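From: Leonie Wendt
To: folding-demos list
Date: Wed 14 July
Subject: Re: [folding-demos] trousers set, what counts as a keeper?

Quick one before I run for the train, sorry for the fragments. Replying inline to the bits I can answer, the rest will have to wait for the Tadham call.

> Hi all,
> we're starting our own trouser recordings at Grube next week and I'd like
> to match what you did for the Fernisa set as closely as we can. Three
> things I couldn't find in the notes:
> 1) Do you start from a flat garment or a crumpled one?
> 2) What do you do with episodes where the operator grabs the wrong bit
> and has to try again?
> 3) Do you label the grasp point by hand or leave it to the policy?
> Also, is the wrist view enough on its own? Our overhead camera is on
> back order until November and I'd hate to wait.

1) Crumpled. Always crumpled. We did 31 episodes from flat at the very start and the policy learned to expect a nice straight leg and then fell apart on anything else. Those are still in the Fernisa folder but marked "flat_start", leave them out of your training mix please. Current procedure is pick the trousers up by any point, drop them from elbow height, don't touch them after. If they land half off the table drop again. No tidying!! I know it's tempting, I've caught myself doing it.

Pale pink pair with the drawstring is the one I'd look at first if you want a feel for it. Thin stuff, creases everywhere, and the waistband is all gathers so it hardly ever lies the way you want.
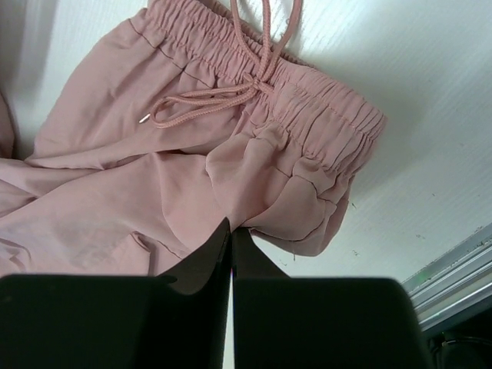 Somebody asked me last week, how many episodes per garment before moving on to the next one? We stop at 122 and switch, even if the operator feels they're just getting good at it, and come back to the same garment later in the week.

Different operators on the second pass if you can manage it. Ours have quite different habits. One goes for the waistband every time, another one works up from the hem, and having both in there seems to help. I don't have a proper ablation for that so don't quote me.

2) Regrasps: keep them. This is the bit I feel strongest about. The first version of the guidelines said to throw away anything with a missed grasp and we ended up with a lovely clean set and a policy that had no idea what to do once it missed. It would close on air, lift, and carry on as if it was holding something. So now a miss plus recovery is a keeper, as long as the operator recovers without touching the garment by hand. What we do throw out:

- hand in the workspace at any point after start
- garment leaves the table completely
- operator stops for more than 3 seconds to think (trim it if it's at the start, otherwise bin)
- gripper drags the whole garment along with it and no fold comes out of it

That last one is a judgement call. Mark it "drag" and let me decide if you're not sure, I go through those on Fridays.

Drag is far more common with thin cloth than with jeans, by the way. You pinch one layer, lift, and the layer underneath comes too, or the bit you've got goes up in a bubble and the rest stays put. Both are fine as data. What I want to avoid is operators going super slow to prevent it, then all the episodes have that creeping approach and the policy copies the creeping. Tell them normal speed, accept the mess. 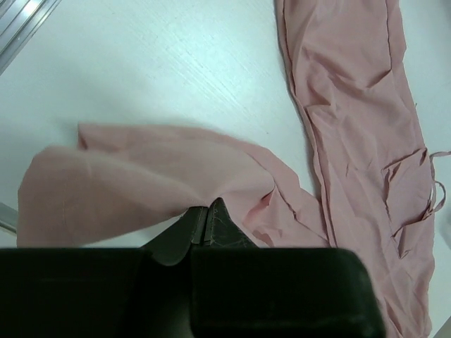
And tell them to pause the lift for a beat before they start moving sideways. Not a long stop, just enough that the cloth setles. The Flerkon people didn't do this and their lift and transport phases are smeared together, which made segmenting them a pain. I spent two days on it and still don't trust the boundaries.

3) Grasp point labels. By hand, but afterwards and only on a subset. We labeled 276 grasps with a simple tag – waistband, hem, leg, pocket, seam, other – and use it for balancing, it doesn't go into the policy at all. If "leg" gets too far ahead I ask operators to aim somewhere else for a day. Seam and waistband both apply fairly often, use waistband. "Other" is for when you truly can't tell which part it is, and with the pink ones that happens, a bunch of folds is a bunch of folds.

On the overhead camera – I'd start without it. Wrist view is what the policy leans on for the grasp itself anyway. You will miss the overhead for judging the finished fold, so have the operator write down good / ok / bad straight after each episode, while they still rememeber. Do it per episode, we tried per batch and it was useless.

Can you send me five episodes from your first day before you record more? Any five. Easier to fix things then. And check that the cuff and drawstring ends are not taped down, one site did that and didn't tell us.

Train. More tomorrow.

Leonie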